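# Gekon Lash Lift Kit: Section 4, Getting Set Up

Rev. 5/21/22, edited by Shamim Dhanial

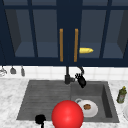 Your first lift at home is a lot of fun, and a calm setup makes it even better! Give yourself a clear stretch of counter with good light, and lay everything out before you open a single sachet. A pale surface like a white marble countertop is great for this, as the clear silicone shields show up much better when you set them on a colored towel next to it, and a sink within reach makes rinsing your brushes a breeze. Put your phone timer where you can hear it.

**Do the patch test first.** Dab a little lotion behind one ear and wait a full day. If you get any itching or redness, stop and don't use the kit.

1. Take out contact lenses and wash off all makeup, especially oily mascara.
2. Wipe your lashes with the Ferberg cleansing pad and let them air dry.
3. Pick a shield. Size S gives a tight curl, M is the crowd favorite (we love it!), and L is for long lashes.
4. Brush a thin coat of glue on the back of the shield and press it to your lid, right up against the lash line.
5. Brush glue on the front, then comb your lashes up onto it, a few at a time. Go slowly here. Crossed lashes stay crossed.
6. Open Sachet 1 and apply it to the lower half of the lashes only. Set your timer for 7 minutes.

> **Caution:** Never put lotion on the tips. They can frizz, and you'll have to wait for them to grow out. If any product gets in your eye, rinse with plenty of cool water and call a doctor if it still stings.

**Note:** Fine or tinted lashes need less time, so check them at 4 minutes.

Sachets are single use. Toss what's left, even if it looks like plenty.

Go on to Section 5 for Sachet 2 and removing the shields.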